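The Reading Room at Biltmont

A short story by Yanti Sumampouw

Notice is hereby given, the letter began, that the reading room of the Biltmont Mutual Library will close to members at the end of February, and that its holdings will pass to the Griren County Archive under the terms of the agreement signed last fall.

Herman Kusuma read the letter standing up. He had served as Registrar of the library for so long that the members used the title in place of his name, and he had drafted many letters of this type himself. He knew that the phrase "under the terms of the agreement" meant that the writer hoped the agreement would not be asked for. He placed the letter in the tray marked Incoming, entered the date of receipt in the daybook, and went to unlock the front door.

The first member of the morning was Mrs. Chien, who came for the shipping papers. She signed the register as she always did, in full, Pei-shan Chien, with the number of her membership card after it. The Registrar checked the number against the card. Article Six of the rules required him to do so, and he had never found that Article Six made an exception for persons he had known since they were students.

"You have had a letter," she said.

"The library has had a letter."

"So it is true about the Archive."

"Members will be informed in the usual manner," said the Registrar. He brought her the shipping papers and a clean sheet of blotting paper, and returned to his desk.

The usual manner was a notice on the board by the stairs, typed, signed, and posted for no fewer than ten working days. The Registrar typed it that afternoon. He made two drafts. In the first he wrote that the reading room "will be closed." In the second he wrote that it "will cease to be open." He considered both for some time and posted the first.

The transfer was to be conducted by an officer of the Archive, and the officer was a young man named Kuldeep Sisodia, who arrived the following week with a letter of authority, two boxes of acid-free folders, and a cold. He presented the letter at the desk. The Registrar read it through to the signature and asked him to sign the register.

"I'm not a member," said Mr. Sisodia.

"Visitors sign on the facing page. Please give the purpose of the visit."

Mr. Sisodia thought about it and wrote "Inventory."

They began in the basement with the ledgers of the old Tambunan timber concern, which had been given to the library by the founder's widow and which filled two walls. The agreement stated that there were 206 volumes. Mr. Sisodia read out the numbers on the spines and the Registrar made a mark against each in the catalog. The work went steadily. By the close of the second day they had reached the end of the last shelf, and the Registrar drew a line under the column and added it up, and then added it up again from the bottom.

"Two hundred and five," he said.

"I can put down that one is missing," said Mr. Sisodia. "It happens in every transfer. There is a form."

"I am familiar with the form," said the Registrar. "The volume is not missing. It is out."

He explained that volume 80, covering the timber concern's dealings with the river towns, had been lent to a member under the old rules, before the library ceased to lend. The member was Ridwan Wattimena, of Iltoteo. The loan had been renewed by letter each year. The letters were on file. Mr. Sisodia asked how many letters there were, and the Registrar brought out the file, and it required both hands.

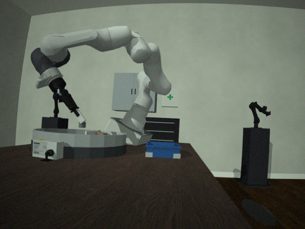
"Has anyone asked him to return it?" said Mr. Sisodia.

"He has never been overdue."

The young man sat down on the basement steps and read several of the letters. They were brief. Mr. Wattimena presented his compliments to the Registrar, wished to report that the volume remained in good condition, and requested the favor of a further twelve months. In some years he added a line about the weather at Iltoteo or the state of the road. In one he reported the death of his brother. Pinned behind each letter was a carbon copy of the reply. The Registrar was pleased to confirm the renewal. In the year of the brother's death, the Registrar was pleased to confirm the renewal and wished, on behalf of the library, to express its sympathy.

"What does he want it for?"

"Members are not required to state a purpose," said the Registrar. "Only visitors."

A formal request for return was prepared that evening. It cited the agreement, the date of closing, and Article Eleven, which provided that all loans should end upon the dissolution of the library or its absorption by another body. The Registrar noticed that he had never before had cause to cite Article Eleven. He signed the request, sealed it, and carried it to the post office himself, although the mail was collected from the building each morning.

No answer came in the first week or in the second. The ledgers were packed and went down the ramp to the Archive's truck. The newspapers followed, and then the maps, which had to be carried flat. Members came in greater numbers than they had for years. They sat at the long tables and asked for things they did not read. A man who had let his membership lapse before his marriage paid the arrears in full, 600 in notes, counted out on the desk, and was issued a card that would be valid for nine days. The Registrar informed him of this. The man said that he understood, and put the card in his breast pocket.

Mr. Sisodia remarked that the library could have used such members earlier. The Registrar replied that the library had been satisfied with the members it had.

They had fallen into the habit of taking tea together at four, at the end of the desk where tea was permitted. Mr. Sisodia talked about the Archive. It had a proper strongroom, he said, and the air was kept at one temperature, and a reader could ask for an item from home and have it waiting. He spoke well of it. The Registrar listened with attention and asked whether readers signed for what they were given.

"They have a number. It's recorded when they come in."

"But they do not write their names."

"No," said Mr. Sisodia. "I suppose they don't."

On the last day but one, late in the afternoon, an old man came up the front steps with a parcel under his arm wrapped in oilcloth. He stopped on the landing for some minutes, then came to the desk and removed his hat.

"I present my compliments to the Registrar," he said.

The Registrar stood. In all the years of their correspondence the two men had not met, the volume having been lent by the Registrar's predecessor and the letters having served very well since.

"Mr. Wattimena," he said. "I hope the road was in fair condition."

"It was poor. I would have written, but it seemed to me the book would arrive as soon as the letter."

He set the parcel down and undid the string, which he wound around his fingers and put in his coat. The ledger was clean and the binding was sound. The Registrar opened it at the front, as he was obliged to do, and turned the pages to check them for damage. Between the accounts for one river town and the next lay a strip of plain paper, and farther on there was another. He looked up.

"My grandfather cut timber for them," said Mr. Wattimena. "He could not write, so he is in there as a mark. The clerk has put the name beside it. There are eleven places where he was paid. I have not found the name in any other book -- not the church, not the county."

The Registrar turned to the first strip of paper and read the entry. Next to it, in brown ink, was a small cross with one arm longer than the other. He turned to the second, and the cross was the same.

"I should take out the papers," said Mr. Wattimena. "They are not part of the volume."

The Registrar did not answer at once. Mr. Sisodia, who had come up from the basement with the last of the folders, stood at the end of the desk and said nothing either.

"Under the agreement," the Registrar said, "the holdings are to be transferred as found. I have today found the volume. It contains eleven slips. Mr. Sisodia, will you be good enough to enter them?"

Mr. Sisodia took up his pen. He wrote the number of the volume and the word "complete," and on the line below, "with eleven slips, placed by a reader, to be kept in position." He asked how the reader's name was spelled, and Mr. Wattimena told him.

It was then ten minutes to five. The rules allowed for a reader to be admitted until a quarter to, and the Registrar looked at the clock and afterward at the register, which lay open on the desk with most of its page unfilled.

"Perhaps Mr. Wattimena would care to consult the volume before it leaves us," he said. "He will need to sign for it."

The old man took some time over his signature. When it was done the Registrar checked the number against the card, which was of a pattern no longer printed, and found it in order. He carried the ledger to the table nearest the window and lit the lamp. Then he went back to his desk and opened the daybook, and entered under the heading for returns the number, the title, the name of the borrower and the condition. In the column for remarks he wrote: Not overdue.

He closed the front door at seven.

More fiction in this section
The Ferry Inspector's Daughter
1,000 Steps to the Water Tower
A Correction to the Minutes
What the Surveyor Left at Griren

Copyright the author. Reprint requests should be sent to the editors in writing. Back to top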